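Flarkville's software team spent most of August on a part of its system called Lanora, which decides where a gripper should close before the arm moves. Clear objects gave it the most trouble.

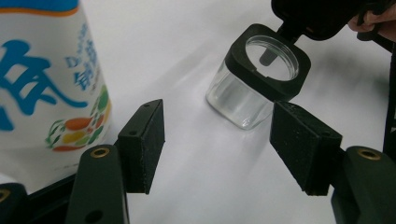 Octavio Yáñez doubts that more demonstrations are the answer, and says he would fix the depth estimates first and retrain later. The team did a bit of both, adding 389 recordings and a new filter.

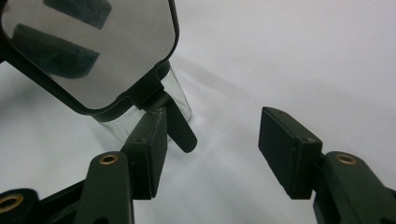 Lanora scores every grasp twice, once for reach and once for confidence in the surface. The second score is the weak one. A mirror can show the planner a blurred copy of its own fingertips, and a clear container beside it offers little beyond faint outlines. The filter now drops 26 per cent of candidates before planning starts.

Soft goods go through a separate model, Sosa, with a planning step of around 33 milliseconds. Tyson Vachon wants the two merged by the next release.

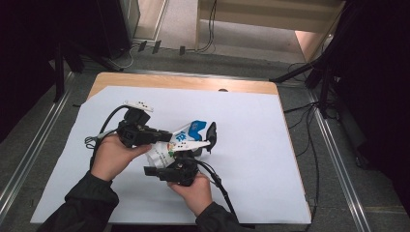 Two hand-held grippers close on a crumpled plastic package.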